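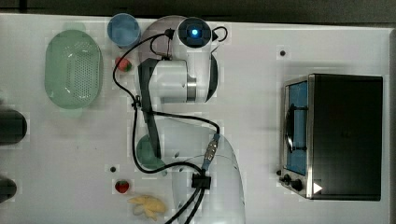
The play food so far – colander, cup, strawberries and the yellow thing

Play kitchen bits: plastic, felt or a mix?

pramby_mum
Posts: 1,613
Trying to settle what goes in the play kitchen box before my niece comes in October. I love the pale green colander (she'll be draining strawberries all day long!) and the light blue cup is a keeper. My sister says stick to plastic so it can all be wiped down. I'd like some fabric pieces in there too. Anyone mix the two?

Urkar
Posts: 1,299
Plastic every time, sorry. Felt goes bobbly and holds on to every crumb. Is that yellow one meant to be bananas?

pramby_mum
Bananas, I'd say, but my sister says ginger. More bits out now, with the lavender plate and the orange slice, and the ketchup on its side.

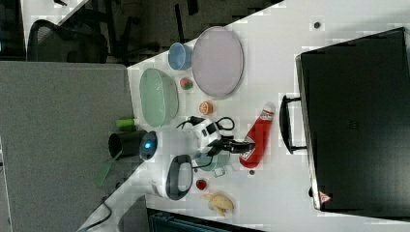 hondus27
Ooh, I like that lavender plate next to the mint dish. I'd serve the orange slice on it straight away. And I'm with you on mixing – ours has been mixed for years and the fabric food gets picked first, especially at tea parties. Is the ketchup a soft one? Can you get a closer look at the label?

pramby_mum
It's felt! Proper fuzzy red, with a cream label and black stitched letters for Heinz. The gold and green stripes round the edge are my favourite part.

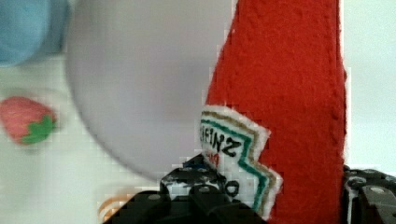

Urkar
All right, the stitching is lovely, I'll give you that. Still wouldn't fancy getting jam out of it. Keep it well away from real toast.

hondus27
Cool hand wash and dry it flat, that's what I do with ours. The seams have held up fine. I'd have the felt ketchup over a plastic one any day, and I still say bananas.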